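Automation at Illport: what changes on the floor
Speaker notes, July
Kolev group, operations

Opening. Nimside went from 5 task scripts to 86 in one year. Headcount stayed level. Job content did not, and that is the subject of this talk. Pause on the headcount chart.

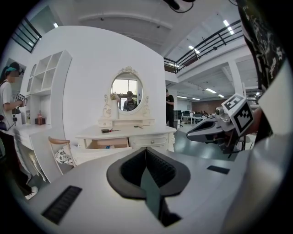

Skill mix is the first change. Former assembly staff at Illport now record demonstrations for the Garko arm, standing, with a handheld gripper. Tool handling carries over from the old job; pacing does not. Small furniture tasks make up most of the list. A vanity with one drawer pulled open and the other shut is a normal working state, and the operator has to know which state the script calls for. Mention that the set shares a floor with the office desks, so noise complaints run both ways.

Second change: fatigue. Wrist and shoulder reports rose after shift targets went from 188 to 200 recordings. Target is back to 188. Rotation is now written into the schedule.

Third: pay grades. Still based on the assembly scale. Open item, take questions here.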